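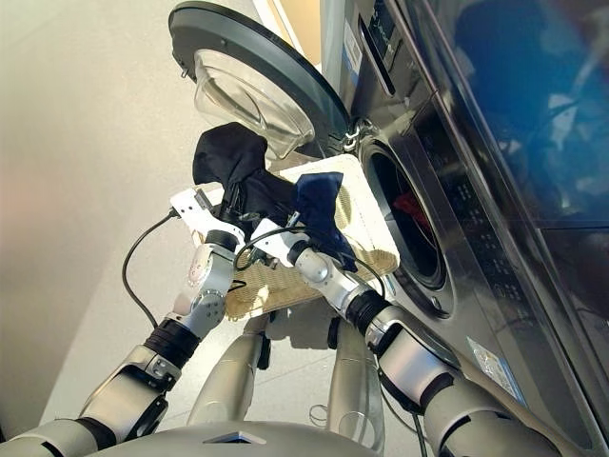

Section 3. Water Supply and Drain Connections

This section applies to all Zindby front-loading washers installed in Villanueva residence units. It replaces the instructions issued in May. Installation must be completed before the unit is connected to electrical power.

3.1 Before You Begin

Confirm that the floor beneath the washer is level and able to carry the full weight of the machine when filled. Remove the shipping bolts from the rear panel and keep them with the unit records. The bolts must be refitted whenever the washer is moved to another building.

CAUTION: Operating the washer with the shipping bolts in place will cause severe vibration and may damage the drum suspension. Damage of this kind is not covered by the warranty.

3.2 Connecting the Inlet Hoses

1. Close both supply valves and place a shallow pan under the outlets.
2. Open each valve briefly to flush sediment from the line, then close it again.
3. Check that a rubber washer is seated in both ends of each hose.
4. Attach the hose with the red band to the hot water valve and to the inlet marked H. Attach the remaining hose to the cold water valve and to the inlet marked C.
5. Tighten each coupling by hand, then a further quarter turn with pliers. Do not use thread tape on the machine inlets.
6. Open both valves fully and inspect all four couplings for leaks.

Note: Reused hoses are not permitted. Replacement hoses may be ordered from the Graltthorpe parts office.

3.3 Connecting the Drain Hose

1. Fit the curved hose guide to the free end of the drain hose.
2. Place the hose end in the standpipe and secure it with the strap supplied. Do not seal the gap between hose and pipe.
3. Confirm that the hose is not kinked behind the machine.
4. Slide the washer into position. Leave at least 3 inches of clearance at the rear.
5. Check that the door opens fully without striking a wall, cabinet, or adjoining appliance.
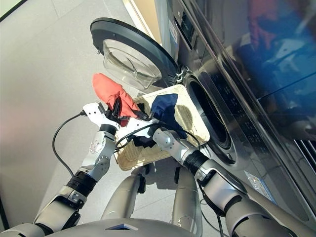

3.4 First Cycle

1. Run one complete cycle with the drum empty, using warm water and no detergent.
2. Remain with the machine while it fills and drains. If water appears on the floor, stop the cycle, close both supply valves, and repeat the checks in 3.2 and 3.3.
3. Record the installation on Form Cleda 20 and attach it to the unit file.

WARNING: Do not reach into the drum until it has stopped completely and the door lock has released.

3.5 Routine Inspection

Inlet hoses must be inspected every 3 months and replaced at once if blistered, cracked, or stiff. Inspect the door seal at the same visit and wipe away lint. Units that have completed over 2,000 cycles must be reported to the Graltthorpe office for a full service.

Revised June 13, 2020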